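1/12/25 – slip testing, floor polish trial, Zeltside lobby

Second round on the marble. Parel (the current polish) against Cuesta, same bay, same pendulum, slider reconditioned before each set. Swings in three directions per spot, first swing thrown away as usual.

Bay stripped with Flinia at the weaker dilution, rinsed twice, left overnight. Gloss readings before coating were more even than in August, so the new rinse step stays. The bay by the lift still reads low at one corner. Old wax in the joint, I think. Scraped what I could reach and marked the corner as excluded.

Dry values fine for both products. Wet values are where they separate: Cuesta holds up on the first set and then drops after the burnish, Parel starts lower and hardly moves. Pendulum zero checked between products, no drift. Water was from the lobby tap, temperature not logged – do this next time.
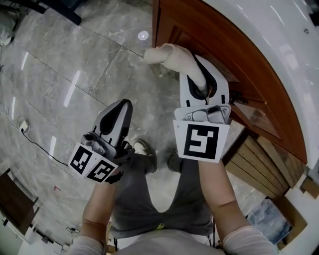

Hyun-seo Heo thinks the drop after the burnish comes from the pad and has little to do with the polish: the red pad had already done 222 passes on the other bay and was glazed. Wants the Cuesta set repeated with a fresh pad before anything goes in the summary. Fair point. Pad life was not in the plan and should have been.

To do:
Repeat Cuesta, new pad, same spots.
Log pass count per pad from now on. Change at 2,000 is the supplier's figure for vinyl and looks far too late for stone.
Ask Hae-won Seol for the batch sheet on drum 993. The label is smudged and I can't read the solids content.
Third coat on the Parel half only if the repeat agrees with today.

Slider 3 is worn past the line on the trailing edge. Binned. Two left in the case, order more.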